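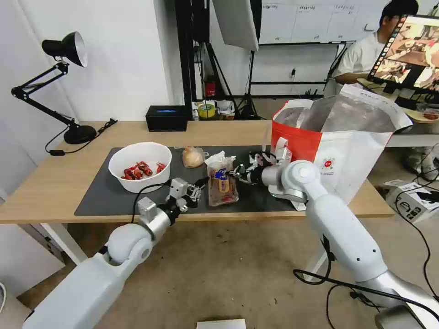
Fig. 1. The packing table, with the crawfish bowl on the left and the shopping bag on the right.

Packing a Takeout Order with Two Arms: Does It Matter Which Demos You Keep?
Project report, Wisosbridge summer robotics program
2022-07-19

What I wanted to find out

When I joined the project in February the plan was pretty simple. We teach two robot arms to pack food into an insulated shopping bag by driving them around ourselves, recording everything, and training a policy on the recordings. The policy code is called Mastomari and it was already working on blocks and cups when I got here, so I didn't write it. My part was the data.

Food is a lot more annoying than blocks! Clear plastic wrap moves when you touch it and shines under the softbox, and a bag crinkles into a new shape every time you let go of it. So some of our demos are kind of ugly. The operator reaches, misses, backs up, tries again. The usual habit in our group was to throw those out and train only on the smooth ones. I wanted to know if that was a good idea.

How I did it

We ended up with 1227 demos of the packing task. I watched every one of them (at double speed, after the first week) and put each in one of two piles. Clean meant the first grasp on each item held. Messy meant there was at least one miss or regrasp but the order still got packed in the end. Demos where the operator gave up didn't count as either, and I left them out.

Then I made two training sets of 600 demos each. I named them Strand and Pelto so that whoever was scoring the test runs wouldn't know what was in them. Strand is all clean. Pelto is mostly clean with a share of messy ones mixed in, drawn at random from the messy pile. Same policy, same settings, same training time, and the only thing I changed was the set.

The layout has the bowl at the left end of the mat, the wrapped roll toward the back, and the bag standing on the right. I moved the smaller items a little between runs because otherwise the policy just memorizes where they go. The desk lamp stayed put. I wish I'd taped marks on the mat for its angle too, but more on that later.

Dardo Cabral scored the test runs from video. He gave each grasp one of three grades: held, slipped, or missed. He graded more than 3000 grasps, and I owe him a lot of coffee. 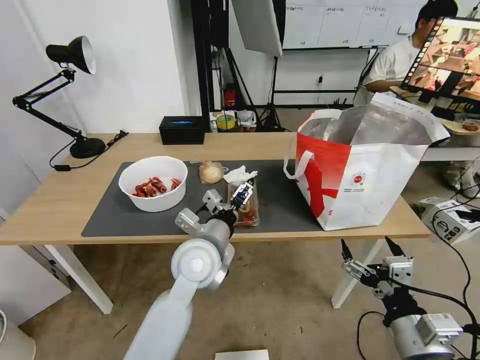 Fig. 2. Left gripper reaching into the clear food container.

What happened

On first grasps, Strand was better. Not by a ton, but it was there for almost every item, and the arm motions looked nicer, with less wiggling before the fingers closed. If I had stopped there I would have written that the old habit was right.

Second grasps were a whole different story. When Strand missed, it usually kept going as if it had the item, and carried nothing over to the bag and opened the gripper. Sometimes it went back and closed in the exact same wrong spot, over and over. Pelto would pull up, shift over, and come down again, a lot like our operators do. It packed more complete orders than Strand did, even with the worse first tries.

The gap was biggest on wrapped stuff. The plastic gives a little when you pinch it, so slips are common, and being able to recover matters more there. On the bowl I saw hardly any difference. The rim is stiff and easy to grab, and both policies mostly got it on the first go.

One thing Pelto did that I didn't like: it would occasionally regrasp an item it was already holding just fine. It lets go, pauses, picks the thing up again. I think it learned that from the messy demos where the operator wasn't happy with the grip and redid it. I sorted those in with the real misses and I probably shouldn't have.

Problems

Lighting. The lamp got bumped partway through testing and I didn't catch it until 7 runs later. I redid those runs with the lamp back where it was, as near as I could tell from the old video.

Also, I made the clean and messy piles alone. A second person would draw the line somewhere else, especially on those tiny adjustments that are sort of a regrasp and sort of not. I went back and re-sorted a batch a month later and I disagreed with myself more than I expected to.

And it's one table with one set of food. I can't say much about other kitchens or other bags.

What I'd do next

Split the messy pile in two, with real misses in one and fussy regrasps in the other, and train on only the misses. Then try different shares of them, since I picked my mix pretty much by feel. I'd also like to start some demos from the middle, with an item already tipped over, so we get recovery practice without waiting for someone to mess up. The labels and my sorting notes are in the shared folder under Pelto, and the notes file has the settings for both training runs.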